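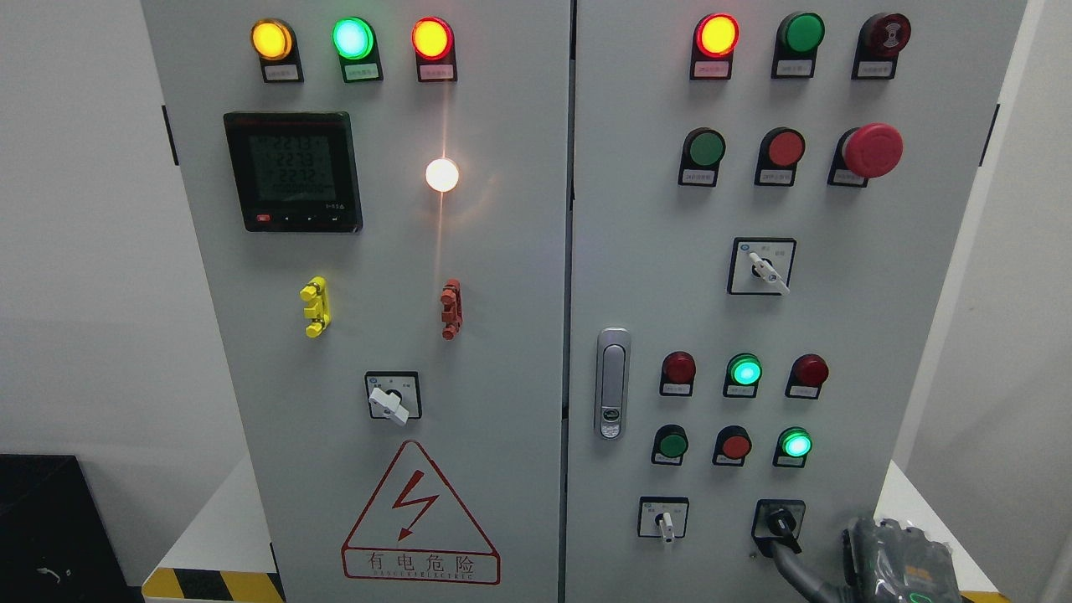 About Rulora

Rulora runs the switch rooms and control cabinets for factories, pumping stations and cold stores that would like to keep their electrical work in good order without sending a person to the panel every hour. We started in Pistescombe with one customer, a bottling plant, and a service van. Today we look after 241 sites, and our main workshop is still in Pistescombe, next to the rail yard.

Most of our work is routine. Someone has to read the meter, check the lamps, turn a selector from one position to another and write down the result. On a large site this can mean up to 1000 readings a month. We automate the repeat rounds and leave the decisions with the people who know the plant.

What changes for the people on site

Operators spend less time walking and more time on faults, planning and repairs. At the Flircombe cold store, the night shift used to do the panel round at 2 a.m. and again before handover. The rounds are now automated, and the shift uses those hours for compressor maintenance. No jobs were cut there. Two operators moved to days after retraining with us.

Some things are harder than before. Staff have to learn a new log, and an alarm list that comes from a machine needs checking by someone who knows the plant. We train every shift, nights included, before a site goes over, and the paper log stays in use for the first 3 months.

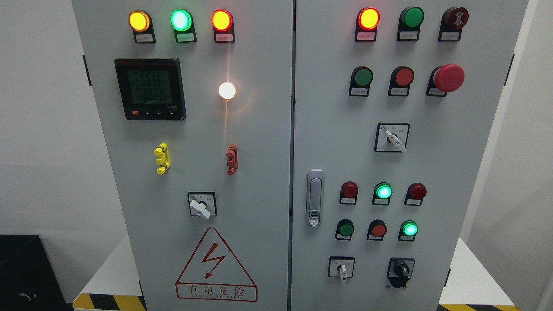

Control cabinets with meter, indicator lamps, selector switches and emergency stop.

Lockout and any work inside a cabinet are still done by qualified electricians. Emergency stops stay where staff can reach them.

Our software is called Sabatier. It keeps the readings, the switching record and the name of the person who approved each step. Customers own their records and can take them along if they leave us.

We hire from the trades first. Many of our field staff were plant electricians or shift operators.

Rulora, Unit 3, Pistescombe | Contact | Careers | © Rulora | Back to top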